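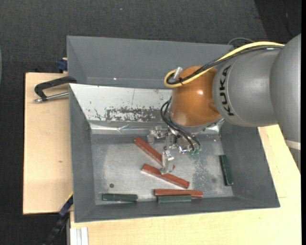

Notes on the Ornby Footpath

The Ornby footpath is 1,765 metres long and runs from the chapel car park to the lower weir. It was reopened in January after repairs to the bank, and I have walked it on most mornings from that time onwards.

Walkers should note that the middle section remains soft underfoot. Boots are advised. The handrail at the second stile has been replaced, although the step beneath it is still uneven and should be taken slowly by those carrying bags or small children.

The gate beside the weir is locked at 9 in the evening. Those who arrive later must return by the lane, a further 700 metres, which has no pavement and very little lighting.

Dogs are permitted throughout but must be kept on a lead between the two stiles while sheep are grazing. I intend to write separately on the upper route, where the signs are at present missing.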